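Bench notebook, Hudlow room, Sunday, started 2:15 pm

Canister task, teleop, continuing from the last entry. Goal for today was 50 clean demonstrations of "take the lid off and put it down next to the container." Got 40. The other ten are owed, and I have written that on the whiteboard in small letters.

Setup as before: leader arm clamped to my side, follower on the table side, gripper speed capped at the slow setting. I tried the faster one for a few minutes and gave it up. With the lag on the link I overshoot, correct, overshoot the correction, and the recording ends up teaching the arm to be nervous. The Drakasness model has plenty of that from the May batch and doesn't need more from me.

Start pose is the high one, fingers nearly shut. In May we started wide open and low, and every demo began with the same little shuffle to get clear of the lid, which the policy learned beautifully. It would shuffle with no lid there at all. Closing the fingers most of the way before the descent gets rid of the shuffle, at the cost of having to remember to open them on the way down. I forgot on the first two takes and pecked the lid like a hen. Deleted both.

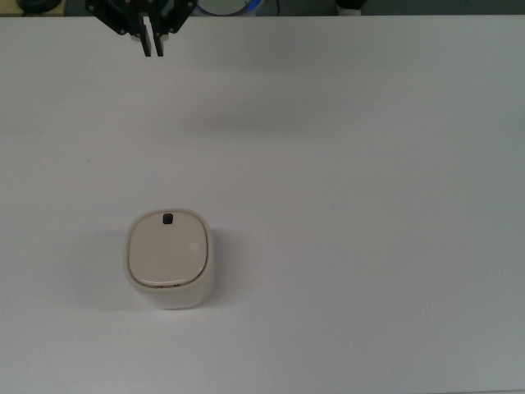
High start, container front left. Black notch on the lid is at the far side.

Container goes down by hand before each take, anywhere on the left half for now. Right half stays clear for the lid. I had been putting the container in the same spot without noticing, which became obvious when I overlaid the first frames and they looked like one very sharp photograph. From take 12 on I moved it properly and turned it a bit each time. Takes 1 to 11 are tagged "lazy" in the log. Keep them, but don't let them be a quarter of the training set.

White container on a white table is not what I would have picked. The depth reading along the near wall is poor and the segmentation wanders off into the shadow when the lamp is on the right. Orlandini people have asked for exactly this, pale on pale, so pale on pale they will get. The lid is a shade darker and the seam line helps more than I expected. Operator view is fine as long as I go by the seam and ignore my feelings about where the edge is.

Grasp: coming straight down on the lid does nothing useful, the finger pads slide. What works is one finger toward the notch, the other on the near side, close gently, tilt, then lift. The tilt is hard to do smoothly on the leader arm because the wrist joint has a sticky patch right where I want it. Loosened the wrist friction screw half a turn, better. Write down if you change it, please. Somebody tightened it last time and I blamed my elbow for a whole afternoon.

Take 31 dropped the lid and I picked it up again and finished. Left it in, tagged "recovery." I'd like more of those, done on purpose and with slightly more dignity.

Logger: Tevico driver threw error 911 twice, both times on saving. Restarting the driver clears it and the take survives in the temp folder, so copy it out before you restart anything else. Asking for a more soothing error number is apparently not a supported feature request.

To do:
the missing ten, with the container turned so the notch faces the operator
wipe the table, there's a dark speck on the left side
lamp on the other side for half a batch
re-zero the leader wrist now that the screw has moved
replay take 22 on the arm at low speed, hand on the stop button

Stopped at 5:40. Shoulder sore, arm fine.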